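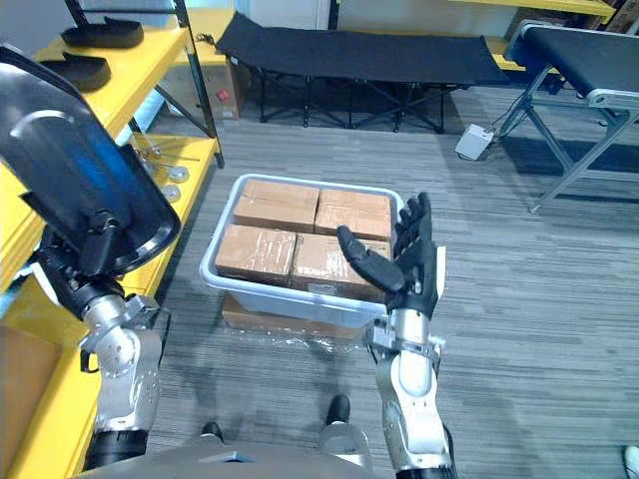 September, 4:10 pm

Good day on the bin task, so I'm writing it down before I lose the details. Branwen, the short version for you is that the contact-gated handover between the two arms works better than the timed one, by a margin I didn't expect, and I want to rerun it before I believe it.

**What we're testing**

Same question as last month. When the policy has two very different hands to work with (flat curved plate on the left, five fingers on the right), how should it decide when the left arm commits? Old version: both arms follow a shared clock, so the plate comes down at a fixed time after the fingers start closing. New version: the plate waits, raised, until the right hand's finger currents settle, and only then starts its descent. Valentin has been calling it "Sabatier" in the branch name so I'll use that too. The old one is Esex.

**Setup**

- Four taped cardboard boxes in the bin, two by two. Bin on the wrapped cardboard base, on the carpet.
- Start pose: plate high and tilted, right hand open beside the bin, palm up and toward the middle.
- Target is always the front-right box (the one with the white label). Fingers go down its outside wall, tip it inward a little, plate comes across and takes the other side, both lift.
- 100 trials per version, alternating in blocks so that neither one gets all the fresh tape.
- Success = box clear of the bin and held until the timer runs out. A box that comes up and slides back counts as a fail, even if it was beautiful.

**Numbers**

| version | trials | clean lifts |
|---|---|---|
| Esex (timed) | 100 | 24 |
| Sabatier (contact-gated) | 100 | 85 |

I checked the sheet twice! All 200 logs are on the Jastley drive, and Valentin scored a batch of them without knowing which version he was watching. We disagreed on a couple of slides, and I went with his call both times.

**Why I think it works**

With the clock, the plate often arrives while the fingers are still hunting for the wall of the box. It pushes the box back onto the thumb, the grip closes on a corner, and from there it's lost. You can see it plainly in the current traces: a bump on the index finger right when the plate touches, then everything goes slack. In the gated runs that bump is gone in nearly every trace I looked at. The fingers get their moment, the current flattens out, and the plate comes down on a box that is staying put. It's a lovely thing to watch, too. The pause is short, but it makes the whole motion look like it's thinking.

Branwen asked on the phone whether the gain is just from going slower. Fair point, and I can't rule it out yet. The gated trials do run longer. What I'd like is a third arm of the experiment with the clock stretched to match the average gated delay. If that one also does well, then it's the waiting that matters and the contact signal is decoration. My bet is on the signal, since the delay varies a lot from trial to trial and a fixed number would be too short for the bad ones.

**How the gated failures looked**

Mostly one type. The right hand gets a stable current against the *rim of the bin* instead of the box, and the gate opens happily. It has no idea what it is touching. Esex has this problem as well, it's just buried under all the others. Possible fixes:

1. Require the wrist height to be below the rim before the gate can open. Cheap, do this first.
2. Use the Brutia classifier on the finger signals, cardboard against plastic. More work, much more fun.
3. Shift the start pose of the hand. It sits close to the front of the bin at the moment, and a little clearance might solve half of this for free.

The other few were the plate skating along the packing tape. A strip of foam on the inner face might help but changes the hand, so not until this round is closed.

**Notes to self**

- Re-zero the left shoulder before each block. It had drifted by the end of the second one, and I only noticed when the raised pose looked low.
- Swap the boxes out. The front-right one has been squeezed so often that its walls are getting soft, and soft walls are kind to the fingers.
- Try the back row. Everything so far is the front row, and the reach over the front boxes is going to be the real test.

**Next**

Stretched-clock control first, 100 trials, same boxes order. Valentin is adding the wrist height check tonight on a separate branch, please don't merge it until the control is in. Branwen, if you have the older Esex logs with the empty back row, could you drop them next to these? I'd like to lay the traces over each other.

Batteries charging, arms parked, sheet saved.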